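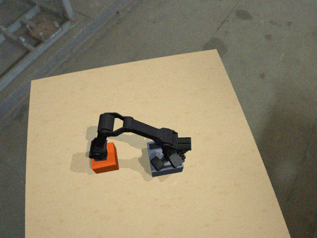

Cube task in simulation, gripper over the orange block.

Checking a simulated pick task before release

Print this page | E-mail this page

This procedure covers single-arm tabletop tasks submitted to the Tidiron library. It applies to the rendered scene and to the log files that go with it. Allow one working session per task.

1. Fix the units. Lengths are in metres, angles in radians, mass in kilograms. Convert at import and nowhere else. A colour value is not a label; give every object a name as well.

2. Set joint limits from the arm's own data sheet. Do not widen them to make a pose reachable. If the gripper cannot reach the block pointing straight down, move the block.

3. Check contact at rest. Load the scene, send no commands and step it 675 times. The block should not drift, sink or jitter. If it does, look at the collision shape first and the friction value second.

4. Define success in writing before any run is recorded. For a lift, state the height and how long it must be held. "Looks grasped" is not a criterion -- Sepehr Kermani has sent back several tasks on this point alone.

5. Vary one thing at a time. Start with block position, then light direction, then surface texture. Use 10 seeds for each and save the seed number with the result.

6. Keep failed runs. The Plistlow set holds 3,260 runs, failures included, and any rate quoted from it uses the full count.

7. Log the gripper force at every step. A rigid block will tolerate a squeeze in simulation that would stall a real motor, so apply the same force cap you would use on hardware.

8. Have a second person repeat three runs from the saved files, on a different machine. Results must match the log. If they differ, record the solver version on both machines and return to step 3.

Send completed check sheets to Chrysanthi Kontogiannis. Unsigned sheets are not processed.

Last revised 19th March

Comments (3) | Shares (10)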